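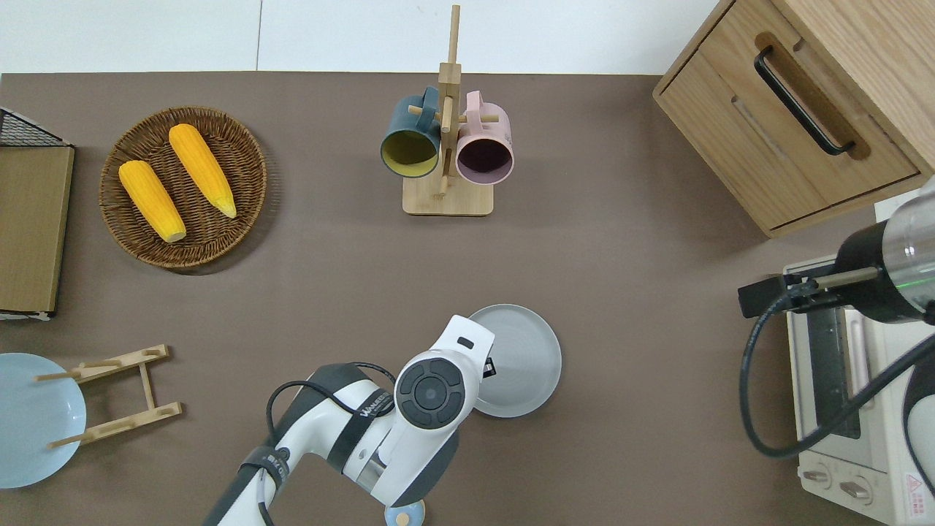
Killudton: what people call the stuff in a kitchen

Posted in November by Inese Bite

Hi! I'm Inese, and I look after this word list. It started as an argument between me and Driss Ait Ali over whether a mug tree is a mug tree or a mug stand (I say tree, I'll always say tree), and it kind of got away from us. Now it's 3897 rows of people telling us what they call ordinary kitchen things, and I'm more fond of it than I should be of a CSV file.

What's in the folder

killudton_names.csv has the answers, one per row. Columns are item_id, name_given, where_kept and comment. The comment column is free text and it's the best part, so please don't skip it.

items.txt is the short plain-words version of each item, the wording we showed people. Yasmine Soliman wrote nearly all of it and she was strict with me. If I put "cute" in, it came back out.

merges.txt lists spellings we treated as the same name. "Toaster oven" and "toasteroven" are merged. "Toaster oven" and "mini oven" are NOT, and please don't send me a patch that merges them, I've had that talk already.

How we got the names

We asked in two rounds. The first had 800 answers and was a bit of a mess, to be frank, because I let people type anything and got a lot of recipes. The second went through Ostotell, the survey form Abdelkrim El-Sayed set up for us, and that one gave us most of what you'll use. Everybody got the item wording and one box to fill in: what would you say if you wanted somebody to hand you this?

We keep things grouped the way you'd run into them, so a plate comes up alongside mugs and a basket, and people answer as if they're standing at the table. Names change when there's company! A basket by itself gets "basket." Put corn in it and suddenly folks write "bread basket," "corn basket," "the wicker," and one person wrote "supper."

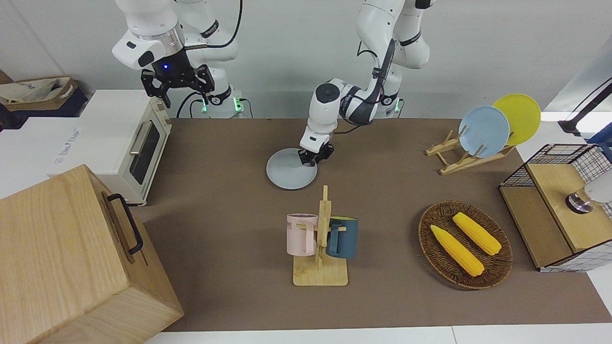
Mug tree and mugs up front, corn in the wicker basket, the round plate lying flat, toaster oven off to the side.

Items that gave us trouble

The light wood piece with the long black handle. Oh boy. Box, cabinet, drawer, bread bin, "the wooden thing." I've left every single one in. If your project needs one name, pick your own, and tell your readers which you picked.

The teal mug. People can't settle on teal, and I got green, blue, petrol and "duck." It's filed under mug_dark with the color words left in name_given. The pink one was easy by comparison, though a few people went with "rose" and I kept that too.

The plate. Pale gray to me, with maybe a touch of blue depending on where you're standing. Dinner plate, side plate, just plate. We didn't give people a size, so don't use these rows to work out what counts as a side plate. Driss tried and spent a whole evening on it.

Corn. "Corn," "corn on the cob," "cobs," "ears." There's a real split here and I'd love for somebody to dig into it. I grew up saying ears, and now I say cobs and couldn't tell you when I switched.

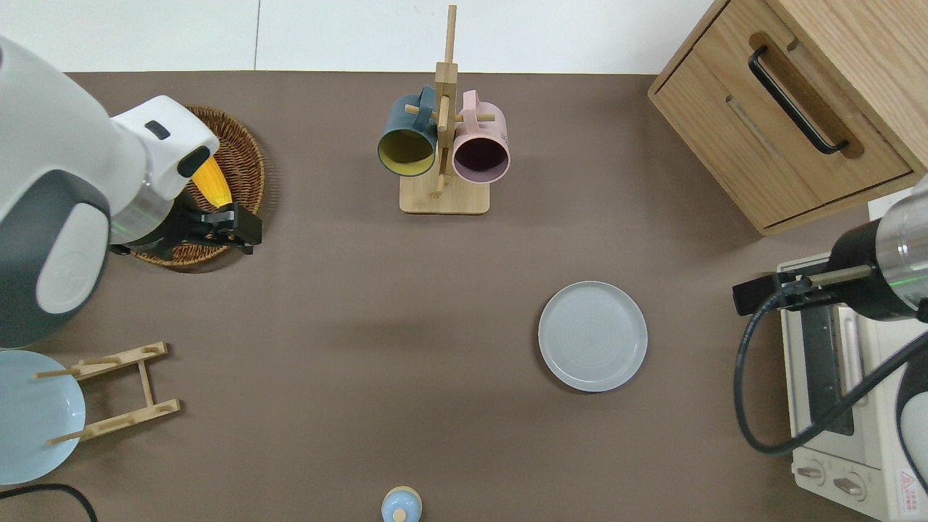

The other thing I'd look at is the where_kept column, which is patchy. We only added it for the second round, so the early rows are blank and that's expected. Mug trees are the fun ones. Half my friends keep theirs next to the coffee and the other half have it shoved in a corner holding keys.

Stuff to watch out for

Everything is in English. A lot of the people who answered live near Endthorpe, so local words are heavier than they'd be in a wider group. Some people answered more than once, and we didn't chase them. Row order means nothing, I sorted it by accident and then unsorted it.

Using it

Go ahead, school or work or just for fun. Mention Killudton somewhere and don't pass off the comments as your own jokes. Senad Hoxha has a script that opens the file and prints the 10 commonest names per item. Ask him nicely.

Comments

Driss: It's a mug stand. For the record.

Kamel: Is "crock" in there for the basket? My aunt calls everything a crock.

Inese: Kamel, it is now!

Yasmine: merges.txt has "wicker" spelled three ways and one of them is mine, sorry. Fixing it tonight.

Last updated: November, 4:40 pm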